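Skisama rebuilds simulated kitchen cell after gripper offset fault

Skisama has returned its simulated kitchen cell to service following a fault in the gripper mounting data that had caused repeated failures in low-height grasping tasks. The repair was completed in June by the company's cell maintenance group under Nizar Moussa. No changes were made to the physical arms that share the same control software.

The cell is a virtual workspace in which a single Franka Emika arm handles tableware, bottles and food items on a kitchen counter. It is used to check motion plans before they are passed to hardware. Skisama runs copies of the cell in parallel overnight and resets each copy between trials.

The fault first appeared as a rise in contact errors when the arm closed on flat objects. Plates and other thin items were affected most. Tall items such as bottles and pitchers were picked up normally, and for that reason the problem was put down at first to the friction settings of the objects. Two rounds of friction changes had no effect on the error rate.

Raed Khalaf, who maintains the arm model, then compared the tool center point in the simulator with the value held by the controller. The two differed by 6 millimeters along the approach axis. The simulator was loading an older tool file, left in place when the gripper fingers were changed to a longer type. The controller had the correct file. As a result, the fingertips met the counter surface before the planner expected contact.

"The arm was going exactly where it was told to go," Khalaf said. "The fingers in the model were longer than the number in the file. On a tall bottle you would never see it."

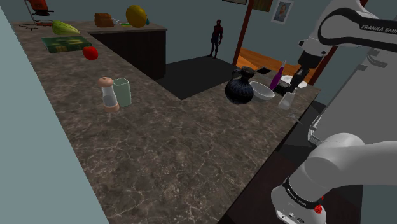 The simulated kitchen cell, with the arm at the return section of the counter.

Correcting the tool file took less than an hour. The remaining work concerned the parts of the cell that had been adjusted to compensate for the fault. Several plate and bowl models had been raised slightly above the counter during earlier attempts at a fix, and these were returned to their proper rest height. Collision shapes for the counter were rebuilt from the original mesh, including the inside corner of the L, where the old shape had a small ridge left over from an automatic simplification step.

The base position of the arm was also checked. Moussa's group placed a virtual reference block at fixed points along the return section, drove the gripper to each point, and read back the remaining error at the fingertips. The base was found to be within tolerance and was left alone. Joint limits and joint damping were compared with the controller values and matched.

Acceptance testing consisted of 2,000 grasp trials on flat objects, with the starting position of each object varied at random within the reach of the arm. The group then replayed 3,463 logged trials from the period of the fault. All but 66 of the replayed trials ended in a clean grasp. The remaining failures were traced to objects that started too close to one another for the fingers to pass between them, a condition the planner is expected to reject. A change to the planner's clearance check is being handled separately.

Procedures have been revised as well. The tool file is now read from a single location by both the simulator and the controller, and the cell will not start if the two report different values. Any change of fingers, real or modeled, requires a new fingertip check with the reference block before trials are run. The check takes four minutes and is logged with the name of the person who ran it.

Object models are now locked against manual height edits. An engineer who needs to move one must open a change request, and the edit is removed at the next reset unless the request has been approved.

"We had three people correcting for the same error in three different places," Moussa said. "Taking those corrections out again was most of the job."

Results recorded during the fault period have been marked in the trial database and are excluded from planner comparisons. Skisama said the same tool file check will be added to its second simulated cell, Bretonano, at the next scheduled software update.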